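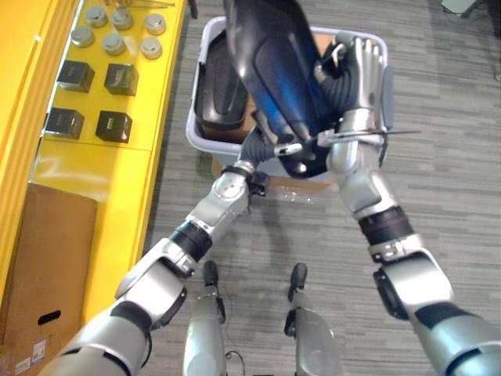 Siltero Working Papers in Storage and Handling
M. Vörös, Indell Workshop Group
Received 25 Mar 2020

3.2 Bulky items with attached hoses

The second part of the study looked at items that do not stack. Most of the 1,403 entries in the store list are boxed goods, and a shelf label is enough to find them again. Molded plastic housings are harder. They have curved shells, they roll, and a corrugated hose adds length that the list does not record. Figure 2 shows a dark blue shell of this type held above a white bin, with its black hose still attached.

Figure 2. Blue plastic shell and hose over the white bin. A black molded piece and flat cardboard are in the bin; the yellow shelf unit with the round metal weights is at left.

We set two rules for these items. The hose stays on the shell, and both go into the same bin. Earlier lists from the Fedell store kept hoses as separate entries, and 29 of them could no longer be matched to a shell. Cardboard in the bottom of a bin was allowed — it keeps glossy parts from rubbing on bare plastic.

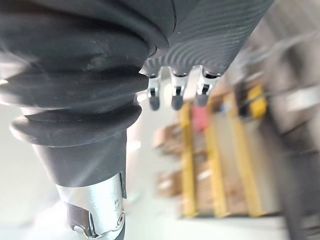 Bin size was the next question. A rectangular bin with raised rims holds a rounded part well enough when the part sits low. A tall part leans on the rim and shifts when the bin is carried. For this reason we recorded the height of each part with the hose laid alongside it, and did not use the maker's stated height.

3.3 Floor and shelf space

Floor space in the work area is carpeted and is used for bins that are being filled. Full bins are moved out as soon as the list is signed. Heavy small items such as the metal weights stay on the yellow unit, where they can be reached without bending. Large cartons go on the black metal rack, whose perforated uprights let the beams be reset when carton sizes change.
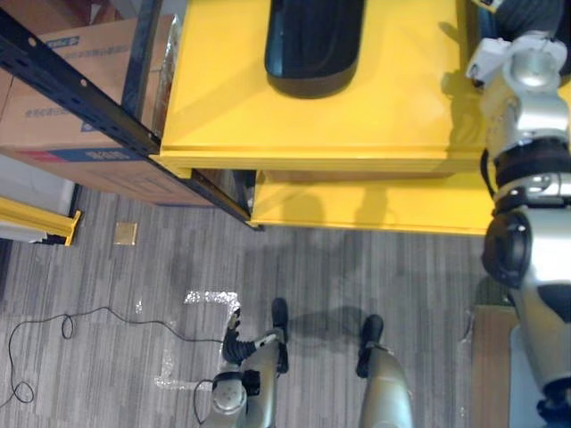 Marked areas on the carpet were left in place between sessions. Reflective tape was easier to find than chalk and did not need to be redrawn. Loose cable was a more common problem, and we added a line for it to the closing checklist. Packing scraps were given a line of their own.

The full checklist was scored out of 100, with half of the points given to the bins and the rest split between floor and shelves. Scores are reported by session in Section 4.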